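4.2 The mug as a unit of domestic memory

We had not meant to write about mugs. The interview schedule drawn up for the Omden study asked about kitchens in general: who cooks, who clears, where the good plates live and what counts as a special enough visitor to bring them out. Mugs had one question, placed near the end, where Picard thought it would serve as a gentle run-down before the consent forms. In the event it took up more of the recordings than the two questions on marriage put together.

Part of the trouble lies in the word. Participants used "mug" for anything with a handle that did not come with a saucer, and several used it for things that did. Millet and Picard, in their earlier work on shared flats in Nindholm, dealt with this by sorting vessels according to volume, a method which is tidy and which none of the people who drank from them would recognise. We have followed our participants. If someone called it a mug, it went into the data as a mug, including the one that was by common agreement a gravy jug.

The households differed a good deal in what they owned, but they were alike in treating certain mugs as spoken for. In 21 of the 28 homes visited, at least one mug was reserved for a named member of the household, and in most of these the rule had never been said aloud. It was learned the hard way, usually by a new partner at breakfast. One participant recalled being watched in silence by three adults while she drank her tea, and being told in the car, two hours later, what she had done.

What makes a mug reservable is less clear than we had hoped. Price had little to do with it. Nor did looks: the plain white mug, which appears in every catalogue and in which one might expect nobody to take a personal interest, was claimed nearly as often as the souvenir or the wedding gift (Figure 3).

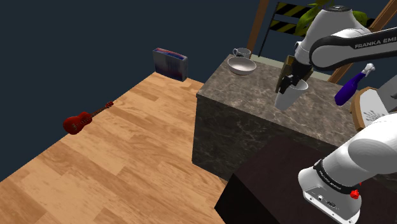

Figure 3. A plain white mug over a grey marble counter (computer rendering).

Owners of plain mugs were, if anything, the fiercer party. A mug with a lighthouse on it can be told apart by anyone, and its owner may relax. Where four identical white mugs hang in a row, the claim has to rest on finer evidence, and participants offered us chips, hairline cracks, the set of the handle and, in one case, "the way it sounds when you put it down". Msimang tested this last claim with the participant's eyes closed and reports that she was right every time, though she also notes that the participant's husband was doing the putting down and may have wished for a quiet evening.

Claims also survived the claimant. Mugs belonging to grown children were kept, washed and put back at the front of the cupboard years after the children had left, and in two homes were refused to us when we were offered coffee. Pruvost (personal communication) suggests that this is simple laziness about cupboards. We are inclined to take it more seriously, having seen the same cupboards cleared without mercy of fondue sets, egg coddlers and a yoghurt maker still in its box.

The postal survey that followed the visits drew 1,016 usable replies and bears out the general picture, with some loss of colour. Respondents were asked to say how upset they would be, on a scale from nought to 100, if a guest used their usual mug. Answers bunched heavily at the two ends. A fair number of those who gave nought went on to fill the comments box, and in places the back of the form, with an account of a particular guest.

We should mention one weakness of the survey before going further. The form was tried out at Tukivel, where the staff kitchen had lately moved to a shared stock of mugs after a dispute whose details we were asked to leave out. Feeling was still high. Collet has argued that this may have led us to word the questions more sharply than an ordinary household would need, and the phrase "without asking" in item nine is probably his best example. We have left it in the published form so that readers may judge, and a softer wording was used for the December round, to which we turn in section 4.3.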